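Inicio Tienda Recetario Preguntas frecuentes Contacto

Preguntas frecuentes sobre las manzanas, la cesta y la mesa

En Lacerda llevamos muchos años vendiendo fruta y, con el tiempo, hemos ido guardando las dudas que más se repiten en el mostrador y en el correo. Las hemos reunido en esta página con todo el cariño, así que poneos cómodos, que nos gusta explicarnos (¡a veces demasiado!).

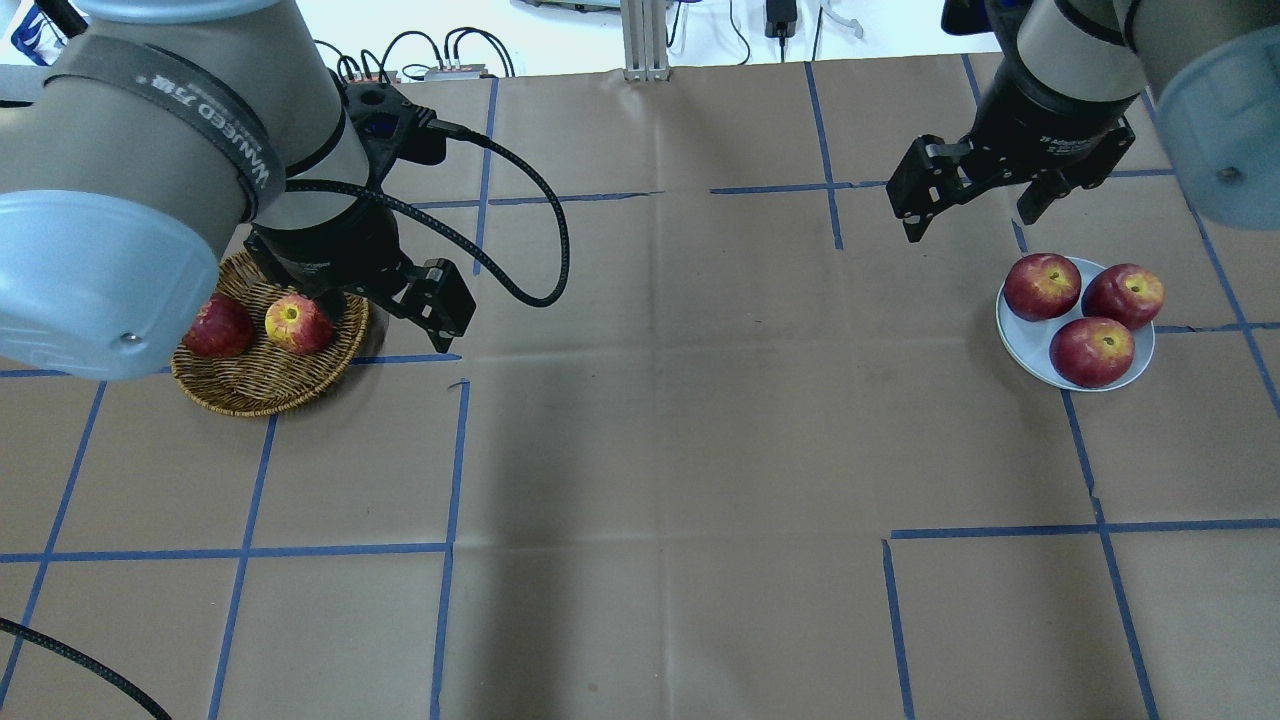 Tiempo de lectura: 3 minutos

¿Es mejor guardar las manzanas en una cesta de mimbre o en una bolsa?

Para tenerlas a mano unos días, nosotros somos muy de cesta. El mimbre deja pasar el aire por todos lados y la fruta no suda como en el plástico. Una cesta redonda y baja, de las de toda la vida, va de maravilla, y si solo quedan dos manzanas dentro siguen luciendo estupendamente. Si pensáis tardar más de una semana en comerlas, pasadlas al cajón de la nevera.

¿Por qué unas son rojas del todo y otras tienen una mancha amarilla junto al rabito?

Es cosa del sol y también de la variedad. La parte que queda a la sombra de una hoja o pegada a la rama toma menos color, y por eso el hueco del rabito suele quedarse amarillo. Se pueden comer con toda tranquilidad, y más de una clienta nos pide precisamente esas.

¿Qué puedo poner sobre la mesa para no estropearla cuando clasifico la fruta?

Papel kraft marrón, del que viene en rollo, cortado a la medida del tablero. Si además queréis separar por tamaños o por días de consumo, marcad casillas con cinta azul de pintor, que se despega muy bien. No hace falta que las líneas queden perfectas, ni que el papel esté liso como una sábana recién planchada: con las arrugas se trabaja igual. El rollo que vendemos en la tienda, de la casa Nollon, mide 76 centímetros de ancho.

¿Cesta o plato para servirlas?

Depende de cuántas saquéis. Para cuatro manzanas nos parece más bonito un plato redondo claro, con un poquito de borde para que no rueden, y la cesta se queda al lado con las que sobren. El rojo sobre el blanco alegra cualquier merienda, ¡y los niños se acercan solos!

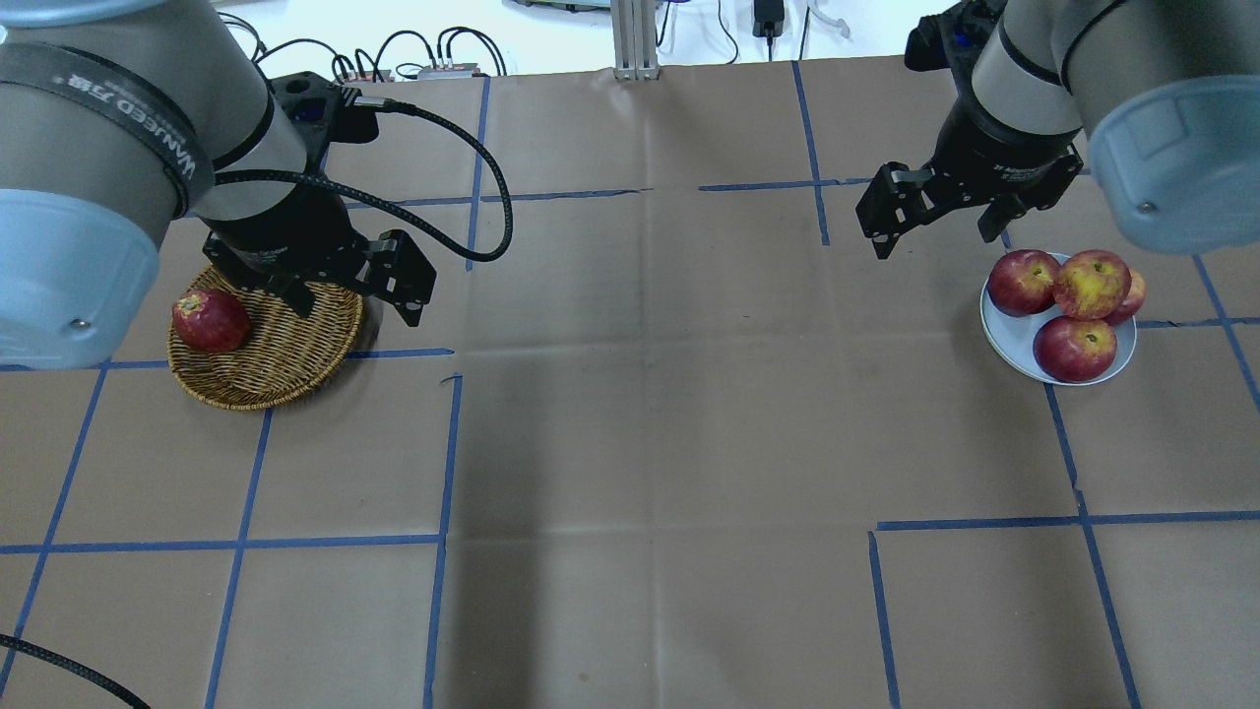
¿Cuándo hay que lavar las manzanas?

Justo antes de comerlas, con agua fría y frotando un poco con los dedos. Si se guardan mojadas, la humedad se queda en la zona del rabito y se estropean mucho antes.

¿Qué hago si una sale tocada?

Apartadla cuanto antes, que una manzana golpeada madura deprisa y arrastra a las vecinas. Casi siempre se aprovecha: se quita la parte fea y el resto va para compota, con un palito de canela y un chorrito de limón. En el recetario tenéis la nuestra.

¿Se puede limpiar la cesta?

Claro que sí, con un cepillo seco primero y luego un paño apenas húmedo. Dejadla secar boca abajo en un sitio ventilado, lejos del radiador, y no volváis a llenarla hasta el día siguiente.

203 veces compartido · 58 comentarios

© Lacerda · Aviso legal · Contacto · Volver arriba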